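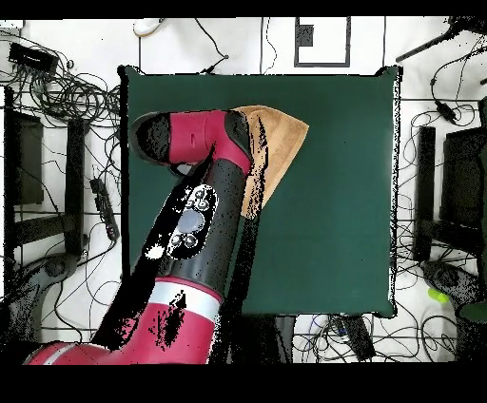
Does the district have to bus my kid to a private religious school??

Posted in Schools & Districts, 30/12/2023

lurnau_mom3

Hi all, hoping somebody here has been thru this. We live on the Lurnau side of the county line, kids go to a small church school in Doltdale. 7 miles door to door. Up to now the public district bus picked them up at the end of our road with the public school kids and dropped them off on its way to the high school. Never paid anything for it.

Got a letter right before break. Says the district is "reviewing transportation for nonpublic students" and starting in March we may have to pay $1296 per child for the rest of this year and next, or drive them ourself. Two kids so you can do the math. I work mornings.

A dad at pickup says they can't do that, it's discrimination because we're religious and the Supreme Court said so. Another parent says the opposite, that the district never should of been giving us rides at all, separation of church and state. Who is right? Do I need a lawyer or just go yell at the board meeting?

Other stuff that may matter: the letter went to the Olteo Academy families too (not religious, just private). Homeschoolers who ride in for band got nothing as far as I know.

3 replies

backrow_ben

They can't take it away once they gave it to you. That's grandfathered. Tell them you'll sue and watch how fast they back down. My cousin did that over a parking spot.

xu_county_retired

Worked in a district office 12 years, not yours, not a lawyer. Both of those parents are half right at best.

First one. The bus itself is fine. Supreme Court said back in 1947, Everson case out of New Jersey, that a public district can help pay to get kids to religious schools same as it does for everybody else. So the "never should have" parent is wrong as far as the federal constitution goes. Some states read their own constitution stricter, so look at yours.

Second. Allowed is different from required. Whether they HAVE to bus private school kids is state law. Some states say yes, within so many miles. Some leave it up to the district. Some have nothing. Look up your state education code, search "nonpublic" and "transportation". Takes ten minutes.

Third, the discrimination part. The recent cases say, more or less, if a state chooses to help private schools it can't cut one out just for being religious. But you said the Olteo families got the same letter. If everyone private is treated the same that argument gets a lot weaker. If you find out Olteo keeps the free bus and you don't, that's a whole different story, and yes then call a lawyer.

What I'd do before the meeting:

Ask in writing for the board policy on nonpublic transportation. There's nearly always one and it nearly always has a request deadline. Lots of families miss it.

Check which district you're a resident of. County line stuff matters. If you're in one and the school is in the other there may be a mileage limit.

Ask how they got to 1296. If state law lets them charge, sometimes it caps it at actual cost.

"May have to pay" and "reviewing" means no vote yet probably. Check the agendas. Public comment before a vote is worth ten times public comment after. And don't yell, bring the other familes.

And no, being given a ride for years doesn't lock it in. Sorry Ben.

gravelroad77

what xu said. we had same thing a while back when our district went over budget on buses, they had 3693 students riding and not enough drivers. board ended up keeping the private stops that were already on a route and dropping the ones that needed there own trip. sounds like yours is on the way to the high school so say that at the meeting, its your best point imo

also ask your church school if they can split a van. ours did for the kids who got dropped

lurnau_mom3

Thank you!! Found the policy on the website, request form was due last spring, nobody at the school told us. Emailing the office monday to ask about late requests. Will update when I hear something.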